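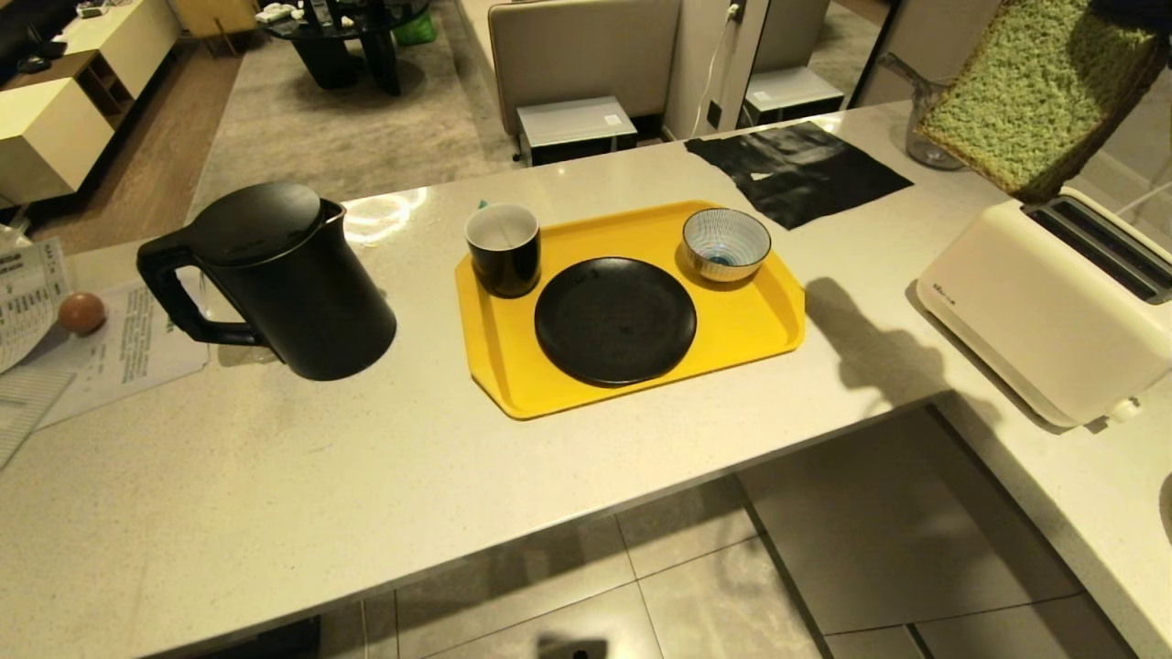 Serving tray

A serving tray is a flat, shallow platform used for carrying food, drinks and dishes from one place to another. Most have a raised rim so things don't slide off. Found in homes, hotels, hospitals, cafeterias and on airplanes. Also called a salver when small and made of silver.

Shape and size

Rectangular, round and oval are the usual shapes. Rectangular trays stack and store easily – common in cafeterias. Round ones are prefered by bar staff, as they balance on one hand. Small trays hold a couple of cups; large oval banquet trays carry covered plates for a whole table and usually go on the shoulder, then onto a folding stand.

Rims vary. Low rim for sliding plates on and off, high rim (called a gallery when it is pierced or railed) for glassware. Handles may be cut out of the sides, screwed on or left off altogether.

Materials

Wood, metal, glass, wicker, lacquer, papier-mâché, plastic. Silver trays were a sign of wealth and got engraved with family arms. Painted tinware, known as tole or japanned ware, was a cheaper choice in the 18th and 19th centuries. Papier-mâché was popular in England in the same period, often black with gold or mother-of-pearl.

Melamine and fiberglass took over much of the catering trade in the 20th century. Light, hard to break. Some have a rubber or cork surface to stop slipping. The Andolus cafeteria tray, a molded plastic type with cut-out handles, was sold in two lengths, the longer one 60 cm. Its rival, the Revevetti, was 30 cm across and round.

Uses

Tea trays hold a pot, cups, milk and sugar. Bed trays have short folding legs. Compartment trays, with wells pressed into the surface, replace plates in schools, prisons and the military. In Japan, the small legged tray called a zen served as a one-person table, and meals were brought out on it already set.

Care

Wooden trays should be wiped, not soaked. Lacquer dislikes heat and strong sun. Most plastic trays go in a dishwasher but can warp on the bottom rack – check the makers label first.

See also

Lazy Susan
Butler's table
Tea set
Platter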